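Category: Snow Sports > Resort Operations
March 13, 2019 | Ea Hafþórsson, Eilif Rønning

3. Lift queue model

Arrival times at the Dromska chairlift were taken from 3917 gate scans logged in February. Repeat scans within 2 minutes were dropped. 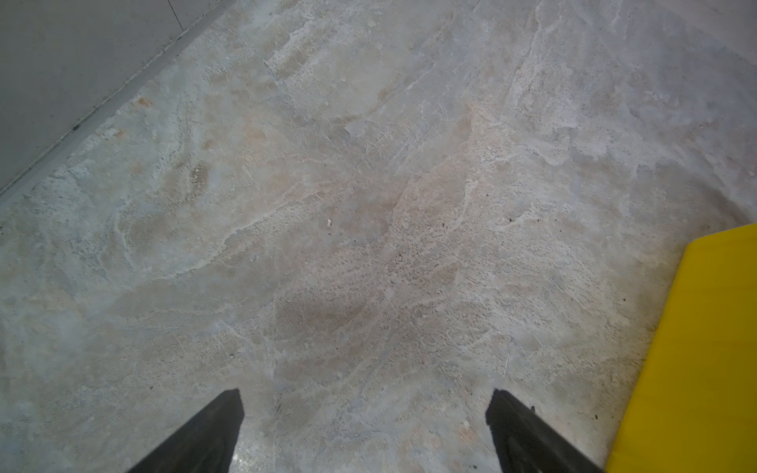 Figure 3. Floor surface.

Does trail grade affect the return time to the lift? Return time falls as grade rises, up to the limit set by skier skill.

The Vevcombe trails were split by grade, and each was given its own return curve. 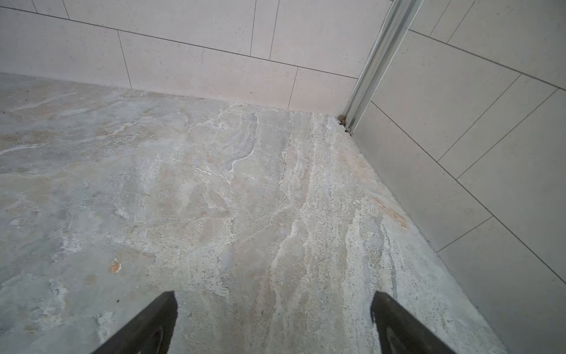 The curves were then fitted to the 203 skiers who rode both lifts, with Nolte held out as a test slope.

We use cookies to improve this site.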